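Referência: Célula de bancada Stenska, dois braços
Distribuição e assistência: Adetport

# Célula de bancada Stenska - preparação, verificação e manutenção

A célula Stenska destina-se à triagem e à deposição de peças pequenas sobre um tampo de trabalho plano. O conjunto integra dois braços articulados, o controlador Cusari e o ambiente de simulação Rawashdeh, no qual a disposição da célula é preparada e validada antes de qualquer intervenção no equipamento físico. A presente página reúne as indicações de instalação, verificação periódica e substituição de componentes.

## Composição do fornecimento

- Dois braços articulados com punho
- Uma pinça de dedos, montada no braço principal
- Controlador Cusari com consola de comando
- Licença do ambiente Rawashdeh para um posto de trabalho
- Jogo de calços e chaves para nivelamento do tampo
- Par de dedos de substituição

O tampo não está incluído. Recomenda-se uma superfície rígida, de acabamento mate, com 600 mm de profundidade livre à frente da base dos braços.

## Preparação da célula

O modelo virtual deve ser configurado em primeiro lugar. No ambiente Rawashdeh, o operador define a altura do tampo, a posição das bases e o ponto central da ferramenta de cada braço. Em seguida, distribui peças de ensaio de formas e dimensões diferentes na área de recolha e executa a aproximação vertical em velocidade reduzida.

A folga entre os dois braços é avaliada nesta fase. O segundo braço deve permanecer em posição de espera, acima do tampo e sem contacto com este, enquanto o braço principal executa a recolha. Caso o programa assinale sobreposição dos volumes de trabalho, a posição de espera é afastada em passos de 100 mm e o ensaio é repetido desde o início.

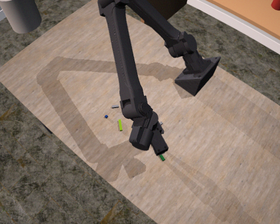
Concluído o ensaio virtual, os parâmetros são exportados para o controlador Cusari. A transferência substitui os valores anteriores, pelo que se aconselha guardar uma cópia da configuração em serviço. O primeiro ciclo no equipamento físico realiza-se sem peças, com a consola na mão do operador e o botão de paragem acessível.

## Alinhamento da pinça

O desvio de alinhamento manifesta-se sobretudo na recolha de peças estreitas, em que um dos dedos toca primeiro e desloca a peça. O procedimento de correção é o seguinte:

1. Levar o braço principal à posição de serviço e cortar o ar comprimido.
2. Desapertar os parafusos do adaptador do punho sem os retirar.
3. Encostar o calibre à face interior dos dedos e rodar a pinça até eliminar a folga.
4. Apertar os parafusos em cruz, com binário de 6 Nm.
5. Atualizar o ponto central da ferramenta no controlador e no modelo Rawashdeh.

O quinto passo é frequentemente omitido. Quando os dois valores divergem, a simulação deixa de representar a célula e as folgas calculadas perdem validade.

## Manutenção periódica

| Componente | Operação | Intervalo |
|---|---|---|
| Dedos da pinça | Inspeção de desgaste e limpeza | 100 horas |
| Adaptador do punho | Verificação do aperto | 400 horas |
| Juntas dos braços | Verificação de folga e ruído | 400 horas |
| Cablagem e tubagem | Inspeção visual e fixação | 400 horas |
| Controlador | Limpeza dos filtros de ar | 600 horas |

A limpeza dos braços faz-se com pano seco ou ligeiramente humedecido em água. Não devem ser utilizados solventes nas tampas das juntas nem ar sob pressão junto dos vedantes. Os dedos são sempre substituídos aos pares - a montagem de um dedo novo junto de um usado introduz um erro de centragem que o controlador não compensa.

## Substituição de um braço

A substituição exige corte de energia, bloqueio do seccionador e apoio do braço antes da remoção dos parafusos da base. Após a montagem, é necessário repetir a referenciação dos eixos e a verificação de folga entre braços descrita em «Preparação da célula». As juntas não são reparáveis no local; a abertura das tampas seladas implica a perda da garantia.

## Peças e assistência

Os pedidos de peças são dirigidos à Adetport, com indicação do número de série gravado na base do braço e da versão do controlador. Para pedidos relativos a colisões ou paragens inesperadas, deve ser anexado o registo de eventos exportado da consola, acompanhado do ficheiro de configuração Rawashdeh em uso.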